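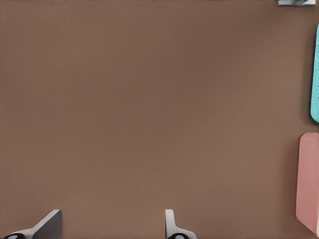 Wrist view or overhead view when generating demos in simulation?

Posted by Despina Bošković, June 8, 2019

Hello everyone, and thank you in advance for your patience with a newcomer. I am trying to repeat the result in the Stolora write-up, where a policy is trained only on simulated pick-and-place demos between a pink bin and a teal tray, with two arms on one brown table. I have generated 3,644 episodes so far, and I let both arms stay in every episode even when only one of them has a job to do.

My trouble is that the wrist view sees very little for long stretches. There are times when it is mostly brown tabletop, with just a strip of the teal and a strip of the pink along one side. When I train on the wrist view alone, the policy manages 8 of 100 test runs. With the fixed view added it gets to 90. Is a gap that big normal, or have I set something up wrong? I would dearly love to keep the wrist view only, as I have just one camera mount to spare on the real arms.

Amra Petek

Welcome, Despina! I went through nearly the same thing last June, so please don't lose heart. A gap like that doesn't surprise me at all. If the bins are mostly out of sight while the arm is traveling, the policy has very little to tell it which way to go, and a policy with no memory can't make up for it.

Before you give up on one view, I would try two things. Give the policy a short history of frames along with the joint angles, and start your episodes from a pose where the wrist view takes in both containers whole. The second one is easy and helped me more - I put off trying it for weeks because it seemed too simple to matter.

Have a look at what your fixed view gives you for free, too. Both containers are in sight, and so is the gripper holding the little yellow-topped item inside the pink bin, all at once.

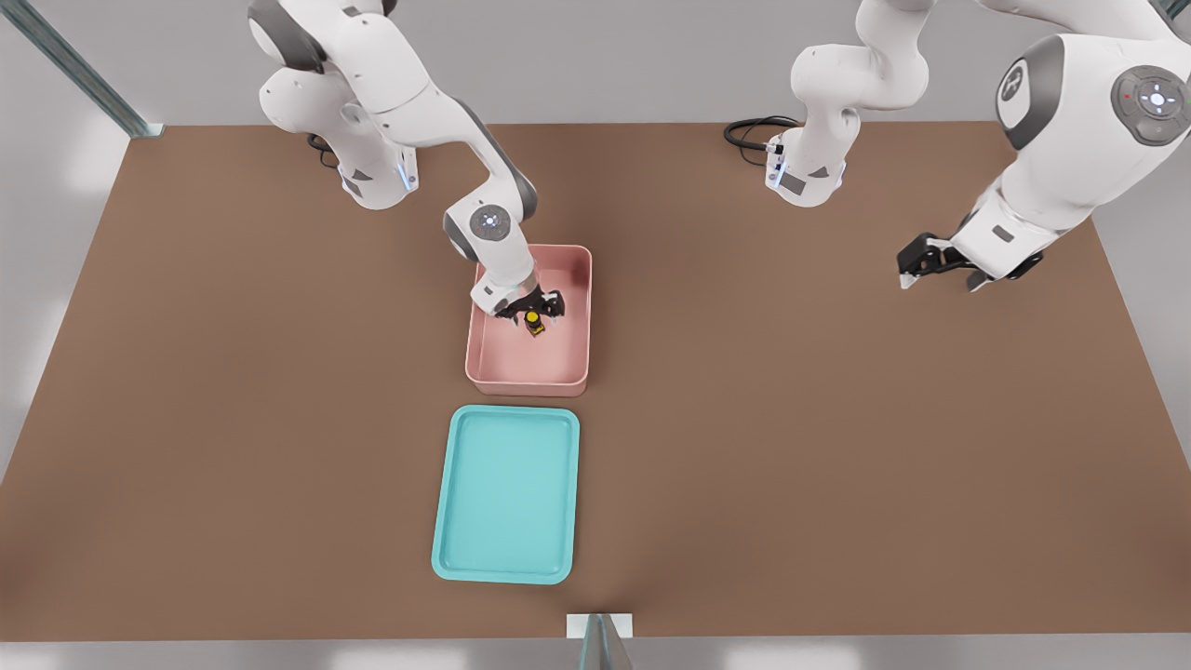 Velimir Mladenović

Just use both views. Camera mounts are cheap and your time isn't.

Godelieve De Graaf

I agree with most of what Amra wrote, but I would add a word about that second arm. If it hovers in the same pose through every episode, the policy may come to lean on it as a landmark, and then you'll see a drop as soon as it is parked somewhere else. We had this on our Josota setup and it took us far too long to find. Vary its resting pose between episodes, then run your 100 tests again with both versions of the policy, and do keep the test starts identical so you can compare them fairly. I'd be very glad to hear how the numbers come out, Despina, if you have the time to post them.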